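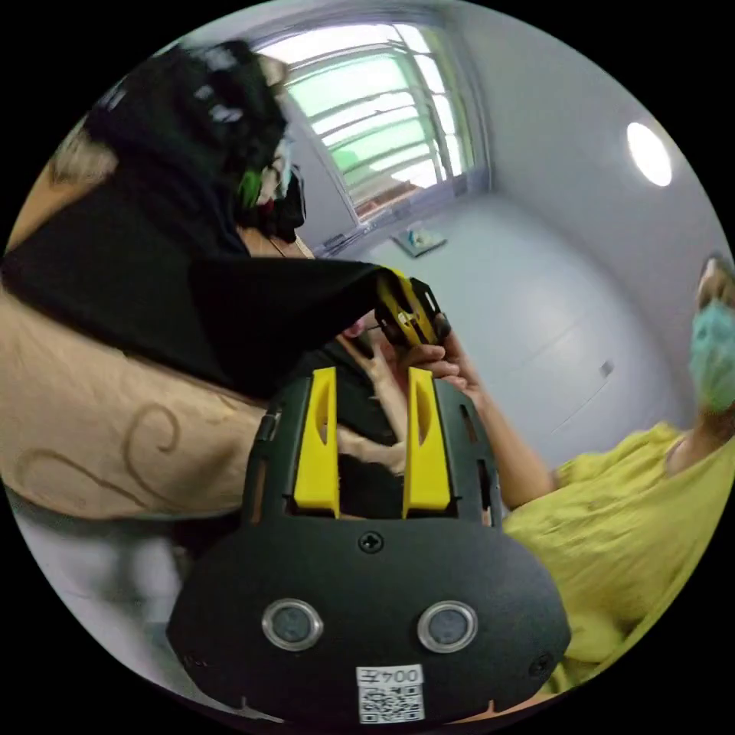
Figure 7.1 Hand-held grippers in use in a furnished room. The near unit is seen from the rear, with its two yellow finger guides at the top of the housing and the label and code near the lower rim.

Chapter 7
Hand-Held Grippers as a Purchased Product

7.1 Scope of the chapter

Chapters 5 and 6 treated the gripper as a part of the arm. The present chapter treats it as a separate article that is bought, issued to a person, carried into a home or workshop, and operated by hand. The output of such a tool is a record of motion and images. Whether the record is usable depends on the tool, on the person holding it, and on the terms under which the tool was supplied.

Three supply arrangements are covered: outright purchase of a kit, rental of a kit with processing included, and a full collection service in which the supplier also provides the operators. The Sturivel kit, sold by Palline, is used as the worked case for the first two. The service offered by Ververidis is used for the third and is taken up in Section 7.6.

After completing the chapter the reader should be able to read a supplier's data sheet for a hand-held gripper, identify which of its values can be checked on receipt, and write an acceptance procedure for a batch of units.

7.2 Terms

Unit. One complete gripper, including housing, fingers, sensors and internal electronics. A unit has one identity code.

Pair. Two units issued together to one operator. Calibration between the two is stored with the pair and is lost if either unit is exchanged.

Kit. One or more pairs with chargers, storage media, spare fingers and the printed instructions.

Finger guide. The part that holds the finger to its path as the grip opens and closes. Play in the guide appears in the record as finger motion that did not take place.

Session. The interval between the start and end of recording on a unit. A session may hold many tasks.

Handover. The passing of a unit from one person to another. Handover is treated as a separate event in the log, as grip span and holding angle differ between operators.

7.3 Identity and labeling

Every unit must be traceable to its calibration file. Most suppliers meet this requirement with a printed code that can be read by eye, together with a machine-readable code on the same label. Both are needed. The machine-readable code is faster, but it fails when the label is scratched, and the printed characters then become the only link to the file.

Label position is a matter of some dispute. On the unit in the foreground of Figure 7.1 the label is on the rear of the housing, below the two round sensor windows. A rear label can be read with the unit in use. A label on the underside is better protected but requires the operator to stop work. Bickerstaff, in his review notes on the Sturivel kit, prefers the rear position and recommends a second copy of the code inside the battery door.

7.4 Reading the data sheet

The data sheet for a Sturivel unit gives a finger travel of 72 millimeters, a rated working life of 200 hours between guide inspections, and a warranty of 2 years. These values are of different kinds. Finger travel can be measured on receipt with a caliper. Working life cannot, and the buyer must rely on the supplier's test report or on the experience of other users. The warranty is a contract term and says nothing about the unit itself.

Hulme reviewed 152 units delivered to the Prultberg project in December. Each was measured for finger travel and for play in the guides, and the second measurement was repeated after one week of household work. Her results are given in Table 7.2. The units with the greatest play on receipt were also, in most cases, those with the greatest increase. She advised the project to set its limit on the first measurement and to return units at that stage.

7.5 Conditions of use

Data sheets are written for a bench. Household work differs from bench work in several respects that bear on the choice of product.

Sleeves and cuffs lie close to the mechanism. A guide with open slots should be checked for fabric and lint at the end of each session. Lighting is mixed: a window and a ceiling lamp may both be within view of the sensors, and exposure settings fixed for one will not suit the other. Furniture limits where the operator can stand.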